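4.3 Failure analysis: stalls and near contacts in the counter task

Most of the lost runs in Section 4.2 come down to one fault, and it is not a grasping fault. The Imar policy stops. Both arms hold position over the counter, the joint commands go flat, and the episode runs out at 3000 steps with no error raised. We first saw this in April and took it for a logging problem. It wasn't. The commands were really being sent, they were just all the same.

We re-ran 24 seeds of the kitchen counter layout in the Plirnham simulator with full logging on. Same checkpoint, same camera placement, domain randomization off. 7 of them stalled. The rest either finished or failed in ways already covered (missed grasp, wrong object order).
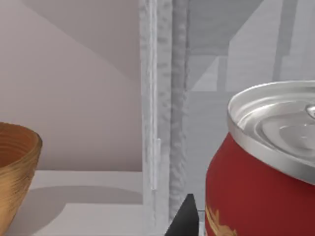

Stalls do not begin at random. Every one we logged began after a wrist view lost most of its useful content, either because a near object filled a large part of it or because the target left it. With the can up close the policy still has something to work with. With bare counter it has very little, and the overhead view is then supposed to take over. In the Dulov baseline it does. In ours the fusion weights stay stuck on the wrist stream for too long, and the action head averages between "approach" and "retract", so the net motion is close to zero. 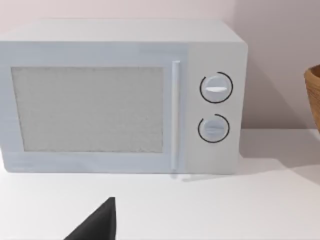
Figure 6. Simulated view toward the microwave, bowl partly visible at right, one gripper finger at the bottom.

The microwave matters here more than we expected. It is white, on a white counter, against a pale wall. Depth from the learned estimator is poor along its lower front edge and the policy seems to place the front face further back than it is. In 3 of the stalled runs the last commanded motion before the flat part was toward the appliance, and the predicted clearance was wrong by more than the finger width. The simulator's own collision check did not fire in these runs. On hardware we would not want to rely on that – the stop margin on our real cell is set from the same depth estimate, so a bad estimate shortens the margin exactly where it is needed.

Shadows are the second suspect. The lights in this layout sit above the arms, so the arms throw large shadows on the counter, and the shadow of a gripper has much the same outline as a gripper.

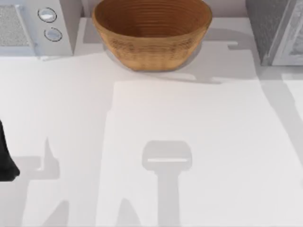

To test this we turned shadow casting off for the arms only and left object shadows alone. Stalls went down but did not go away. We also tried the reverse, a fixed gripper shadow painted on the counter with the arms parked elsewhere. The keypoint head put a gripper keypoint on the painted shadow often enough to be a concern, and confidence was high when it did. So part of the fault is perception: the policy thinks an arm is already out over the counter in front of the bowl, and waits for it to clear. The two-arm yielding rule from Cao makes this worse as it has no timeout. An arm that yields to a shadow yields untill the episode ends.

A frozen state is hard to catch from the overhead stream alone. Frame differences are small during a stall but they are also small during normal slow approaches, and our first watchdog (pixel change under a threshold) stopped good runs almost as often as bad ones.

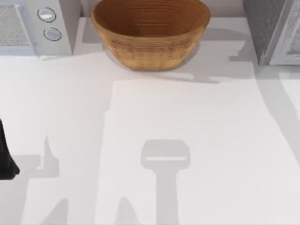
The current watchdog uses joint commands and not pixels. If both arms stay under the motion threshold and the task state has not advanced, the yield flag is cleared, and if nothing changes after that the arms go to home and the episode is marked as a fault. Crude, but it catches all of the logged stalls. It does not fix the clearance error near the microwave. For that we now take the stop margin from the known appliance geometry, not from estimated depth, which only works in layouts where the geometry is known. Hardware runs are on hold untill the margin code has been checked separately. Seeds and joint logs for the stalled episodes are in the supplement, numbered as in Table 5.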